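The Long Goodbye of the Dining Table

My grandmother's dining room in Judville was used 2 times a year, and the rest of the time it was guarded. The door stayed shut to keep the dust out and, I suspect, the children. Inside stood a table with seating for far more people than we were speaking to, under a lace cloth, under a plastic cover, under a bowl of wax fruit that I bit once and never mentioned.

I thought about that room this spring when I went looking for an apartment in Prumberg. I saw a lot of listings. The agents, who can find a charming word for a water heater, had plenty to say about "dining potential." Dining potential is a patch of floor between the couch and the refrigerator. One place had a shelf that folded down from the wall, and the listing called it the dining area. I folded it down. I folded it back up. The agent asked if I entertained.

People have been predicting the end of the dining table for as long as there have been televisions to eat in front of. It was going to be killed by the tray, then the microwave, then the kitchen island, a piece of furniture designed for people who want to eat dinner at bar height with their feet dangling. More recently it was going to be killed by the phone, which has been accused of everything else and might as well take this one too.

And yet people keep buying tables. I asked at Hesotmont, a furniture store off the highway with a parking lot the size of a small airport, and was told that tables are doing fine. The matching set is what has gone. Hardly anyone wants the six chairs, the sideboard and the glass-fronted cabinet for the plates you're afraid of. They want the table, and they want to know whether a laptop will scratch it.

The same store will sell you a protection plan. It covers food stains, pet damage and "household ink," and excludes, as far as I could tell, anything that has ever happened to a table. I read it twice standing up. There was a chair, but it was part of a display.

At my parents' house the table was oak veneer and took 22 years of homework. You could read my brother's long division in it if the light was low, pressed through the paper by a boy who hated long division. Bills were paid there, puzzles were started there and left a piece short, and one entire winter was given over to a model ship that we ate around. When my mother said "clear the table," she meant the ship could stay.

The trouble with clearing a table is that it has to be done by somebody, and that the things on it have to go somewhere, and that the somewhere is usually a chair. I own four chairs. On a normal evening one of them is available. The others hold mail, a coat, and a box I'm going to take back to the store before the return period ends. The return period has ended.

Designers know this about us, and some of them have tried to help. There's a Swedish-sounding line called Ekström whose whole pitch is that the table hides your mess in a drawer under the top. I tried one at a friend's. The drawer is shallow and lovely and it was full, and the rest of the mess was on the table. My friend describes herself as delighted with it. She eats on the couch.

I did finally buy one, secondhand, from a retired couple moving someplace with fewer stairs. It cost 50 dollars and the price of lunch for the person who helped me carry it. It's 93 inches long with the leaf in, which means that with the leaf in I can't open the oven. The couple had kept the leaf in a closet wrapped in a blanket, so it's a different color from everything else, like the skin under a watch. I was told it would even out with time. I was told this by a person who no longer owned it.
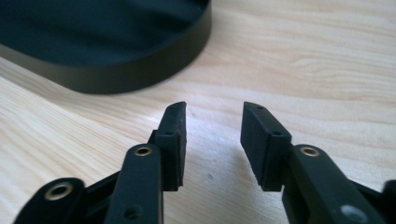
The first month I was careful. I bought coasters. I said the word "coaster" to adults, in my own home, in a voice I recognized from behind a closed door in Judville. I wiped with the grain. I looked up oils and found that people who oil tables are divided into two camps, and that neither camp should be left alone with the other. For a few days in June I understood the plastic cover completely.

Then a friend set down a hot mug while telling a story that was too good to interrupt, and there was a ring. I rubbed it with mayonnaise, on the advice of the internet, and then I had a ring and a smell. By the end of the week I'd stopped seeing it. The coasters went into a drawer in the kitchen, where they keep company with the corn holders.

These days I get people over when I can, with the leaf in and the oven unreachable, so whatever we're having needs to be out by seven. Someone always ends up on the piano bench. I don't have a piano. The bench came with the table, and the couple seemed anxious that I take it.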